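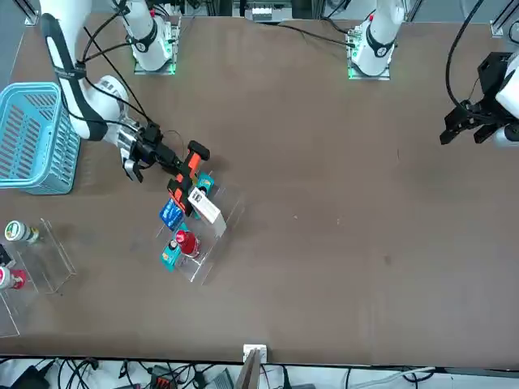 Small goods on the stepped display stand, with the blue basket alongside.

Report on the visit to the Wellow retail display rooms, March

Members of the shop fittings group were received at Wellow by Ronja Strand and Kjell Sjögren. The visit began at 9.30 and was attended by seven members, together with Trygve Haugen for the training section.

The first part of the morning dealt with counter display for small shops. Mr Sjögren explained that the house prefers clear acrylic stands for mixed goods, as they leave the packets to provide the colour. The stand on the brown table was of the stepped kind and carried boxes, a blue packet and a red bottle with a white cap. An orange and black toy vehicle was held just above them. Members discussed whether toys should share a stand with boxed goods at all. Ms Strand's advice was to allow it where shelf space is short, provided that the tallest item does not hide the labels behind it.

Baskets were considered next. Light plastic baskets with slotted sides, such as the blue one on the table, are used at Wellow for bringing stock to the counter and for returns. Mr Haugen asked about cleaning and was told that they are washed at the end of each week.

After coffee the group was shown the sample store, which holds 1,423 items listed by size and type of packaging. The list is kept on paper as well as on the computer - a practice several members were pleased to see. Stands may be borrowed for up to 20 days, and requests should be made in writing to Ms Strand.

The group records its thanks to the staff at Wellow. Members wishing to receive the list of stand sizes should apply to Edvin Eklund, who will also take names for the next visit, to the Illetti packing hall.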